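Put the Coats Back by the Door

Laurier Sandhu

The apartment I rent in Tatton has five closets and no place to hang a wet jacket. The listing called this "generous storage." I have lived there two years and my coat has spent most of that time on the back of a kitchen chair.

I think builders gave up on the entryway too early. My grandmother's house in Gandwood was small and cold, but you came in, took off your coat, hung it up and put your boots underneath. It took ten seconds. In the newer buildings on Bautista Street the front door opens straight into the living room. The coats go on the sofa and the mail goes on the stove.
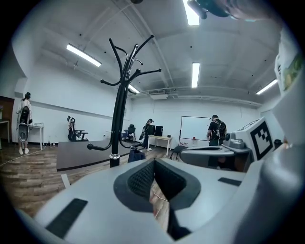
A tall black coat rack with curling hooks.

A standing rack is the usual fix, and I have nothing against it. It takes up little floor and it moves with you when the lease ends. It also has limits. Load one side with winter coats and it leans. Invite six people to dinner and the bottom layer is gone until everyone leaves.

Adelmo Marras, who lives upstairs from me, screwed a plank with 5 pegs to the wall behind his door. The landlord kept $30 of his deposit on the last place for doing the same thing. He says he would pay it again.

I would go further than pegs. When the city council takes up the new housing rules in August, it should ask for a few feet of wall inside every front door, with solid backing that will hold a screw. The plans for the Sarelon block show a wine fridge in every unit. Surely they can find room for a hook. I would trade my wine fridge, if I had one, and two of the closets.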